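Most of the recorder groups I know tune wrong, and I don't mean that they play out of tune. I mean that they tune at the wrong moment, to the wrong instrument, and then never think about it again until the tea break.

The usual practice goes like this. Everyone arrives, unpacks, talks, and blows a few scales. The leader asks for an A from the tenor, or from an electronic tuner on a stand, and each player in turn matches it and nods. The first piece starts. By the second page the basses have sagged or the sopranos have climbed, and the final chord sounds like a gate.

I played in a group like that in Neltby for years, and I was one of the people nodding. What changed my mind was a weekend course at Giturton, where Danica Ivanov had us tune the last chord of a pavan before we played a note of the rest of it. She took the bass first and let it settle. Then she added the octave, then the fifth, and last of all the third, which she made the altos lower until several of us thought it was flat. It took 10 minutes. After that she let us play the piece, and when we reached the last chord we knew where to put it.

I have since tried to persuade other people to do this, with mixed results. The objections are worth answering.

The first is that it takes too long. An evening rehearsal is short, people have driven to get there, and they want to play. I understand that. But a group that spends the whole evening playing through music with sour cadences is also using up its time, and it goes home without having improved anything. I would sooner play four pieces well than nine badly. I know there are players who would choose the nine, and they are entitled to.

The second objection is that the electronic tuner already tells you the right answer. It tells you one answer. Set to equal temperament, it gives you a major third that is wide of the pure interval by almost 14 cents, and on instruments with a tone as plain as a recorder's, you hear every one of them. A piano gets away with it partly by having its notes die off as soon as they are struck. Four recorders holding a chord for two slow bars get away with nothing. If you have ever noticed a faint buzz low in your ear when two sopranos play together, that is a difference tone, and it will tell you more about the interval than the needle does.

Some tuners can be set to other temperaments, and I have heard that offered as the solution. It helps if the music stays close to home. It doesn't help the alto player whose F sharp is the third of one chord and the fifth of the next. She has to move the note, with breath or by shading a hole, and she can only do that by listening to the bass.

Archie Rennie, who has taught viols longer than I have played anything, raised a third objection with me. He thinks wind players use intonation as an excuse for not phrasing. A group that is worried about its thirds, he says, plays every note the same length and the same weight, and nobody would cross the road to hear it. I have been to concerts that prove him right. There was one at Tierney last July, all beautifully in tune, and I could not have told you afterward where a single phrase began. I don't have a good reply to this except that the two jobs should be done at different times. Tune chords slowly, with no rhythm at all. Then play the line as if someone were going to sing it, and accept that a few of the passing notes will be rough. Passing notes can stand it. Cadences can't.

There is also the question of the instruments. Plenty of amateur groups are made up of whatever people happened to own when they joined: a plastic soprano, a pearwood alto from the seventies, a bass bought secondhand from a school. They don't share a pitch standard in any strict sense, and they certainly don't warm up at the same speed. I used to think this made the whole effort pointless. I now think it is the reason to do it. A matched consort from one maker is a fine thing if you can afford it, but it will not listen for you. I heard a very mixed set of instruments at the Pleltel early music day play a Gastoldi balletto with cadences that rang, and their leader told me they begin every rehearsal on long unisons, bass up, before anyone opens a book.

What I would ask of any group leader is modest. Put the tuner away after the first note. Give that note to the lowest instrument and make everyone else build on it. Pick one cadence in each piece, usually the last, and take it apart until it stops beating. Do the same again after the break, when the instruments are warm and the room is too, and don't let anyone tell you they tuned already. 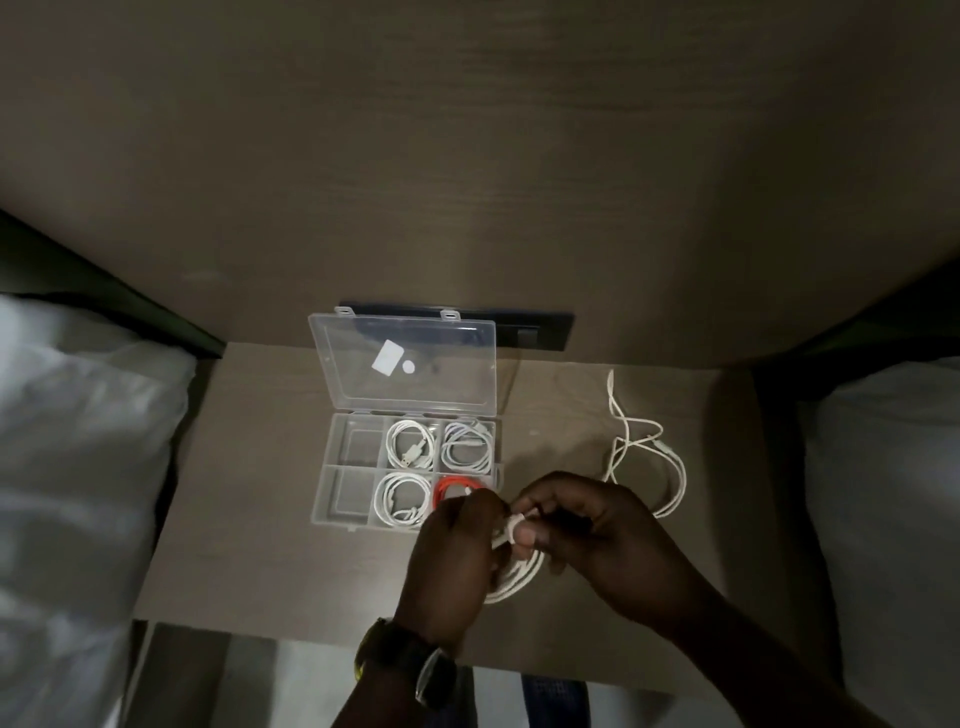

The players who complain most about this tend to be the sopranos, and I say that as one of them. We have the tune, we are used to being heard, and we don't like being told to wait while a bass player finds a steady low G. But the steady low G is what we are standing on. Our group now spends the first part of each rehearsal this way, with one grumbler left out of seven, and she has started coming early to warm up.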